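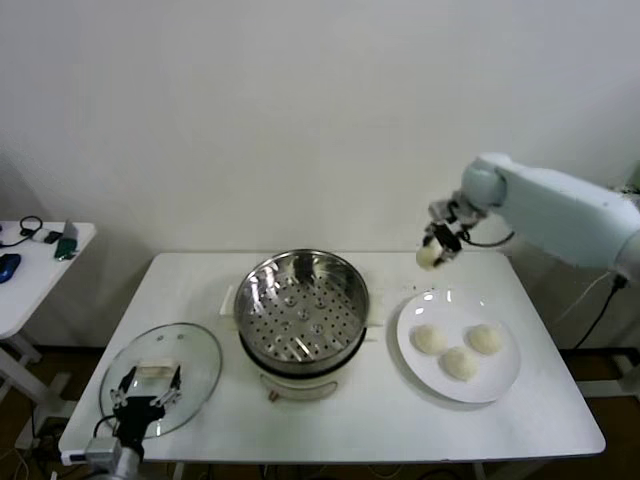 2022-01-19

The bun is the easy part. I have been told this by everyone at Arain, a robotics outfit that rents the back half of a former carpet showroom, and after one morning there I am ready to agree, with reservations. A steamed bun is round, it is about as heavy as a lemon, and it does not try to get away. A child could move one from a plate to a steamer. A child would also eat one on the way, so the machine has that going for it.

The chore under study is supper, or the last ten feet of it. Two arms work at a white table. One moves the buns, one minds the glass lid. Somebody else made the dough, somebody else filled the base with water, and somebody else will wash the plate. If you have ever lived with a teenager you will recognize the terms of employment.

I came because of the brochures. Every July the trade shows fill up with promises of a kitchen helper by next year, and Premuvel, a firm that has yet to sell me anything, spent last summer calling its own machine "a second pair of hands for the home." I own a first pair. They are tired, and I would like to know when to expect relief.

What a gripper makes of dough is worth a minute of your time. Raw dough dents. Squeeze it hard and you serve thumbprints, squeeze it softly and it lands on the floor. The engineers at Arain talk about this the way my uncle talked about carburetors. They have logged 304 attempts at this one job since the fall and will discuss any of them at length. Attempt 187 has a nickname I can't print in a family magazine.

Then there is the lid. Glass is slippery and hard for a camera to make out, and a lid has to be held out of the way the whole time the other arm is busy. You and I do this without thinking, usually while on the phone. For a machine it means one hand has to stay polite while the other one works, and I know married couples who haven't managed it.
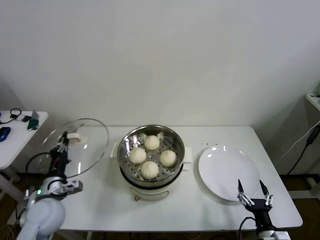 ## So, can it cook?

It can load a steamer. Four buns fit in the basket with room between them, and they looked better spaced than mine ever do.

Speed is another matter. I could have done the job, complained about it and sat back down before the second bun was in. Stolter, which makes packing equipment for bakeries, says its newest line handles roughly 600 rolls in the time it takes to drink a coffee. But that line does one thing, it is bolted to a concrete floor, and it would be stumped by my kitchen, where the plate is never in the same place twice and the lid is usually under something.

Rorkico, the home appliance maker paying for part of the Arain work, wants a version that can be shown to shoppers in 3 years. I asked what it would cost. I was offered a bun.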